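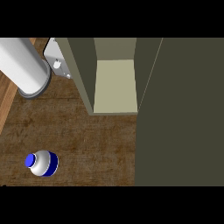

How to Refresh a Tired Wooden Tabletop with Oil

06/12/2023

We bought our kitchen table secondhand when we moved to Brimside, and for the first few years I did nothing to it besides wipe it down and feel a little guilty. It had a dark finish that somebody had put on long before us, and by the time I got around to looking at it properly there were pale rings, a gray patch by the window end, and a sticky area where the kids did their gluing. I had always assumed that fixing a tabletop meant hauling it out to the garage and renting a big sander, so I kept putting it off. When I finally did the job it took me one weekend, most of which was waiting, and I've done it again on two other pieces of furniture and a shelf.

So this is the way I do it now, mistakes included. It's meant for solid wood. If your table is veneer you can still follow along, but go very easy on the sanding and skip the coarse paper altogether, as that top layer can be awfully thin.

Find out what's on there first

Before you buy anything, you want to know whether the old finish is oil, wax or something harder like varnish. Put a few drops of water on a spot that doesn't get much use and go make yourself a cup of coffee. If the wood has darkened under the drops when you come back, the finish is thin or worn and oil will probably go straight in after a light sanding. If the water is still sitting there in neat little beads, you likely have varnish or a good coat of wax.

To tell those two apart, rub a hidden corner with a rag and a bit of mineral spirits. Wax will come off on the rag as a yellowish smear. Varnish won't do much of anything. Wax you can clean away with more mineral spirits and some patience. Varnish has to be sanded or stripped all the way off, and I mean all the way, or you'll get blotches that look like a map.

What you need

Sandpaper in 120, 180 and 240 grit
A cork or rubber sanding block
Mineral spirits
Hard wax oil or plain tung oil
Cotton rags that don't shed (old T-shirts are great, old towels are terrible)
A vacuum with a brush attachment
Gloves, a dust mask and a metal bucket of water

My sandpaper and oil came to 89 dollars altogether, and I have enough oil left for another table. You can certainly spend less if yours is small.

Clean it well

Wash the top with warm water and a little dish soap, wringing the cloth out until it's barely damp. Go over the edges too, and especially the underside of the lip where people's hands go, which on ours was truly disgusting. Wipe again with clean water and let it dry overnight. I was impatient my first time and started sanding after lunch, and the paper clogged up so fast that I used three sheets on one corner.

Sand with the grain

Start with 120 if there's an old finish to get through, or 180 if the wood is mostly bare. Wrap the paper around your block and work in long, even strokes in the direction of the grain, from one end clear through to the other. Scratches that run across the grain hardly show while you're working, and then the oil goes on and there they all are.

Try not to dig at the stains. It's so tempting to park yourself over a water ring and scrub until it's gone, but you'll end up with a little dip that catches the light forever after. Widen the area you're working on instead, and feather it out. Some marks just won't leave. I have a dark ring from a flower pot that I've made my peace with – my mother-in-law thinks it's part of the grain and I've never corrected her.

When the surface looks even, vacuum it, wipe it with a rag dampened with mineral spirits, and let that evaporate. Then do the same with 180, and finish with 240. You can stop there. Going finer makes the wood so smooth that oil has trouble soaking in.

A word about stripping varnish

If you do have varnish, a cabinet scraper is faster than paper and makes far less dust. I learned to use one from Alois Ruchti, who taught an evening furniture class I took one August and who could pull a shaving off an old desk as thin as tissue. He had us tilt the scraper away from ourselves, bow it slightly with our thumbs and push, stopping as soon as it made powder in place of curls, because that means the edge needs a touch-up. Mine made powder for most of the first evening.

Put the oil on

Open a window and put your gloves on. Stir the can (don't shake it), pour a small puddle on the table, and spread it with a folded rag. You want a thin coat, thinner than feels right. Do the edges as you go, and give the end grain a second helping, since it drinks up more than the rest.

Let it sit for the time on the can, usually ten to twenty minutes, then take a clean rag and wipe off everything that hasn't soaked in. Wipe until the rag glides. Anything you leave behind will turn gummy, and then you're back to sanding.

Wait at least 8 hours before the next coat, longer if the weather's damp. Two coats is enough for a side table. For a kitchen table I'd do three, with a very light rub of 240 in between and a wipe to get the dust off.

Please be careful with the rags

Rags soaked in oil can heat up and catch fire all on their own if they're left in a heap. Put them straight into that metal bucket of water, or spread them flat outdoors, one layer thick, until they're completely stiff and dry. Then follow whatever your town says about throwing them away. Do this even if you're tired and dinner's late.

Living with it afterward

The table will feel dry in a day or so, but the oil goes on hardening for almost 3 weeks. We ate off placemats during that time and kept hot pans and wet glasses away from it. After that, a damp cloth is all it needs day to day. Skip the spray polishes, which leave a film that fresh oil can't get through.

Once a year or so, whenever the spot in front of your favorite chair starts looking dull, rub in one more thin coat. There's no need to sand for that unless it feels rough – just clean it, let it dry, oil it and wipe it off before bed.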